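## From the Whitlock Shelf: March reading
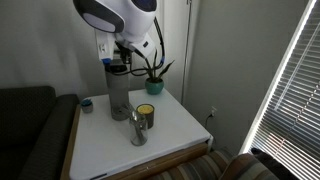

*A white robotic arm over a tall gray container on a white tabletop.*

Our March book was *The Salt Ledger*, the first in a planned fantasy series set in the drowned city of Altard. Laiba Hashmi picked it, and 9 of us finished in time for the meeting. What follows is a short account of the book and what people made of it. I have kept the ending out.

Privthorpe is a clerk's apprentice in the lower city, where the streets flood twice a day and people live by the tide bells. Her job is to copy debts into a ledger kept in salt water, which only her family can read. When her uncle dies she finds an entry in her own name, dated before she was born. The debt is owed to Stuler, a river lord who hasn't been seen in Altard for 80 years. She goes upriver to ask him what it means, and he offers her a bargain. She can work in his house until the debt is cleared, or she can hand it on to the next child in the family.

She stays, of course. Most of the book takes place in Stuler's house, which has its own rules about doors, meals and who may speak first. There are other debtors there, some of whom have been in service so long that they have forgotten what they owed. Privthorpe starts keeping a second ledger in secret to record their names and what they remember. This gets her into trouble at the midpoint, and from there the story moves quickly.

The group liked the house. Several people said they would have read a whole book about the kitchens. The magic is mostly bookkeeping, and the author sticks to it. If a debt is written down wrong, it is still owed as written, and two of the best chapters depend on that. Laiba thought the scene with the misspelled name was the strongest in the book, and I agree with her.

The opening was less popular. It takes 31 pages to get out of the city, and a lot of that is history that comes up again later in better form. Lợi Đoàn gave up on it once and only went back when he heard others talking about the river journey. His advice is to skim the part about the founding of the bell guild and return to it if you get curious.

Opinions were split on Stuler. Some readers found him frightening, mainly for how polite he is. Others felt he was too close to the cold, handsome lord found in many fantasy novels of this type, and they could see the romance coming from his first line. I was somewhere in the middle. He is more interesting when he talks about money than when he looks out of windows, and he looks out of windows often. Privthorpe's cousin, who turns up late and wants the ledger for himself, was generally thought to be the better villain.

There was also a long discussion about whether Privthorpe should have told the other debtors what she was doing. Laiba argued that keeping it secret made her no better than Stuler, because she was holding their names without asking. Lợi said she had no safe way to ask. We did not settle it, and we ran past closing time.

A note for anyone reading with younger teens: there is one drowning, described in some detail, and a chapter with a dead animal. There is very little swearing. The romance does not go past kissing in this volume.

The average score was a little lower than last month's, but most of the group would read the second book. The library has 2 copies of *The Salt Ledger*, both due back before the end of the month, and the desk can put your name on the hold list.

Next up is a collection of ghost stories chosen by Lợi. It is shorter, and each story can be read in one sitting. We meet in the reading room at 7 p.m. as usual. New members can come without having read the book, though the last story will be discussed in full.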